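Wie kommen die Adern in den Marmor?

Hast du schon mal mit dem Finger die Linien auf einer Marmortreppe nachgefahren? Manche sind dünn wie ein Haar, andere verzweigen sich wie ein Fluss auf der Landkarte. Gemalt hat sie niemand. Sie stecken tief im Stein, und ihre Geschichte fängt im Meer an!

Vor vielen Millionen Jahren schwammen und krabbelten in warmen, flachen Meeren unzählige kleine Tiere. Muscheln, Schnecken, Korallen und Winzlinge, die du nur unter dem Mikroskop erkennen würdest. Ihre Schalen bestanden aus Kalk. Wenn die Tiere starben, sanken die Schalen auf den Grund, und mit der Zeit wurde daraus eine dicke Schicht Kalkschlamm. Immer neuer Schlamm drückte von oben, bis der untere ganz fest wurde: Kalkstein.

Marmor ist das aber noch nicht. Dafür muss der Kalkstein eine Reise machen, und zwar nach unten. Die Erdkruste besteht aus riesigen Platten, die sich ganz langsam bewegen, ungefähr so schnell, wie deine Fingernägel wachsen. Wenn 2 Platten zusammenstoßen, wird Gestein gefaltet, gequetscht und in die Tiefe geschoben. Dort ist es sehr heiß, und das Gewicht der Felsen darüber ist gewaltig. Der Kalkstein schmilzt dabei nicht -- er bleibt fest und baut sich trotzdem um. Die winzigen Kalkkörnchen wachsen zu größeren Kristallen zusammen, die ineinandergreifen wie Puzzleteile. Deshalb glitzert eine frische Bruchkante von Marmor fast wie Zucker.

Und die Adern? Ganz reiner Marmor ist weiß. Im Meeresschlamm lagen aber oft noch Ton, Sand oder Reste von Pflanzen und Tieren. Beim Quetschen und Falten wurden sie zu Streifen und Schlieren verzogen, so wie Kakao im Marmorkuchenteig. Andere Adern entstanden später: Der Stein bekam Risse, Wasser floss hindurch und ließ Mineralien zurück. Eisen färbt gelb, rot oder braun, Kohlenstoff grau oder schwarz.

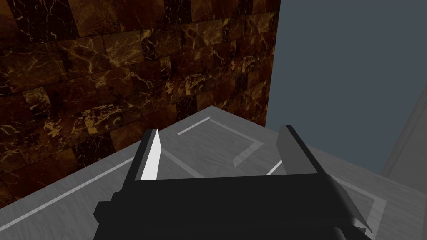
Dunkelbraune bis fast schwarze Marmorfliesen mit goldgelben Adern 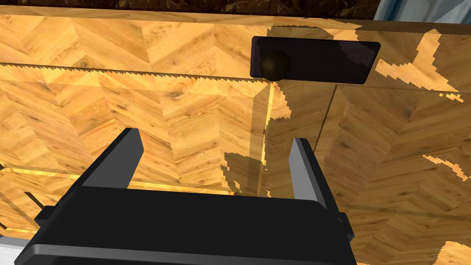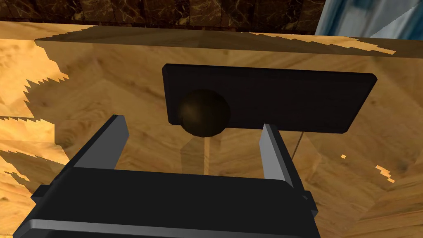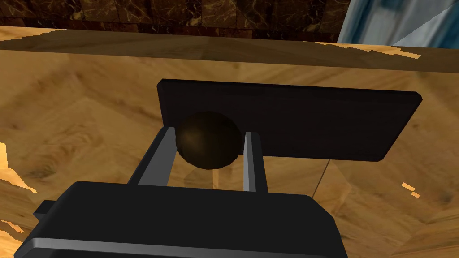

Auch Grün gibt es, das kommt häufig von einem Mineral namens Serpentin. Kein Block gleicht dem anderen, und wer Marmor sägt, weiß vorher nie genau, welches Muster innen wartet. Ist das nicht toll?

Zum Ausprobieren
Du brauchst 2 Klumpen Knete in Weiß und 4 dünne Knetwürste in anderen Farben. Lege die Würste zwischen die weißen Klumpen und drücke alles kräftig zusammen. Dann falten, noch mal drücken, ein bisschen drehen. Jetzt schneidet ein Erwachsener den Klumpen in 5 Scheiben. Auf jeder siehst du ein anderes Muster, und wenn du sie nebeneinanderlegst, kannst du verfolgen, wie eine Ader durch den ganzen Klumpen wandert.

Wörter zum Merken
Kalkstein: Gestein, das oft aus Schalen von Meerestieren entstanden ist
Mineral: ein Stoff, aus dem Gesteine aufgebaut sind
Umwandlungsgestein: Gestein, das durch Hitze und Druck zu einem anderen geworden ist. Marmor gehört dazu, Schiefer auch.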